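How to Donate a Week at Your Vacation Rental to a Good Cause
By Hamish Ormsby
2022-11-23

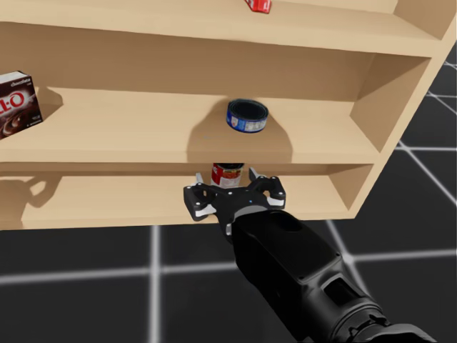 A can of tuna on the middle shelf.

If you own a cabin, a condo or a timeshare week, you have something a lot of charities would love to get their hands on. Respite charities, hospice family funds, foster care groups and veterans' organizations are all looking for places where a tired family can go and do nothing much for seven nights. I've given away a week every April at our place, Stendiser Cottage, and I look forward to it more than our own vacation!

The whole thing takes a few evenings of setup the first time. After that you mostly reuse your own paperwork.

Step 1: Check that you're allowed to

Owners of a whole house can usually skip ahead, but read your insurance policy first. Some policies treat a donated stay as a rental and some treat it as a guest visit, and you want your agent to tell you which in writing.

Timeshare owners need to look at the guest certificate rules. Most resorts let you put another name on the booking for a fee. Ask whether that fee changes if the booking is a gift, and ask how late you can swap the name. Families in a hard spot cancel more than most, so a flexible name change is worth a lot.

Step 2: Pick the week

Choose a week you'd be happy to stay there yourself. It's tempting to hand over the dead week in the off season when the pool is drained and the ferry isn't running, but a family with school-age kids can't use it anyway. Spring break weeks go fast. So do the last days of summer.

Block the dates on your calendar before you contact anyone. If you list on more than one site, block them on all of them (I missed one my first year and had a very awkward phone call with a couple from out of state).

Step 3: Find the right charity

Look for a group that screens and matches families itself. You don't want to be the one deciding who needs it most, and you shouldn't be handling anyone's medical details. We work with a small outfit called Omano Family Breaks, and their coordinator, Digby Ruddock, sends me a first name, the number in the party, the ages of the kids and any access needs. That's all I need to get the place ready.

Questions to ask before you sign up:
Who talks to the family during the stay, you or us?
What happens if something gets broken?
Do you help with travel?
How much notice will we get of a cancellation?
Do you take pets or service animals into account when you match?

Step 4: Work out your costs

A donated week isn't free to you, so write the numbers down. Our lost rent is $2000 in a good month and closer to $900 outside the season. Then there's cleaning, power and the welcome groceries. I keep $300 aside for all of that and generally have a bit left for flowers.

A word on taxes: in the US, letting a charity use your property usually does not get you a deduction for the rent you gave up. Out-of-pocket costs may be handled differently. Talk to a tax preparer before you count on anything.

Step 5: Write a plain agreement

One page is plenty. Put in the dates, check-in and check-out times, who pays for cleaning, the damage limit (ours is $1000, covered by the charity) and a contact number for each side. Both of you sign it and keep a copy.

Step 6: Get the house ready

Now the fun part! Think about the first evening. The family has been driving all day, the kids are hungry and the nearest store may be closed. Leave enough for one easy dinner and one breakfast, and ask about allergies ahead of time. Pasta, sauce, cereal, long-life milk, fruit and coffee will get anybody through to morning.

Clear out your own clutter too. Empty two drawers in each bedroom and make some space in the bathroom cabinet. Put the Wi-Fi password somewhere obvious – I tape ours inside the front door.

Leave a short house guide with the trash day, the trick to the shower and the closest urgent care. Add a few things to do that cost nothing. Ours has the Goodwin Creek trail and the Mesine library, which lends out board games.

Step 7: Then leave them alone

Send one message on arrival day to say the door code works and who to call. Don't drop by, and don't ask for photos or a thank-you note. Some families write afterward and some don't, and both are fine.

When the week is over, call the charity and ask what would have made it better. Last time the answer was a night-light in the hallway, and I bought two.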